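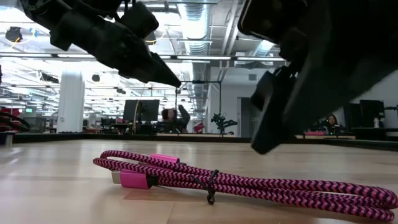 Braided cable folded and held with a twist tie

Home | Vacancies | How we work | Contact

Cable sorter and packer, part-time - Radau site

Jema takes in mixed lots of used and returned cables, sorts them and sends them out again for resale. We are looking for 2 people to join the sorting bench from August, on a contract of seven months with the chance of an extension.

The work

Cables reach you in crates, often tangled. You separate them, check the plugs and the braid for damage, fold each cable into long even loops and fasten it in the middle with a twist tie. Black ties are used for everything under three metres. Finished bundles are laid out by type before they go to packing. Anything with a bent plug or split housing goes in the reject tray.

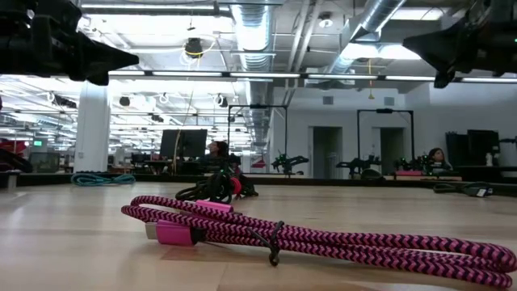 Pink, teal and black cables on the bench top

A full crate from Nelletti, our largest supplier, holds 2000 cables and is shared between the whole bench. Rahimi lots are smaller but more mixed, and take longer per piece.

What we ask for

You need steady hands and patience with knots. You should be able to tell common connectors apart, or be willing to learn them in the first week from the chart we give you. Good colour vision helps, as some lots are sorted by braid colour. No certificates are needed. Most of the work can be done sitting or standing, but you will lift crates now and then.

Hours and pay

Shifts run from 8.30 am to 1 pm, three mornings a week. Pay is by the hour, at the packing grade, and is the same during training. Travel within the Radau bus zone is refunded on production of tickets.

How to apply

Send a short letter with your telephone number to Pouran Shirazi, bench supervisor, at the Radau site. Say which mornings you can work. A CV is welcome but not required. We invite people in for a short trial at the bench - bring reading glasses if you use them.

Contact | Privacy | © Jema | Back to top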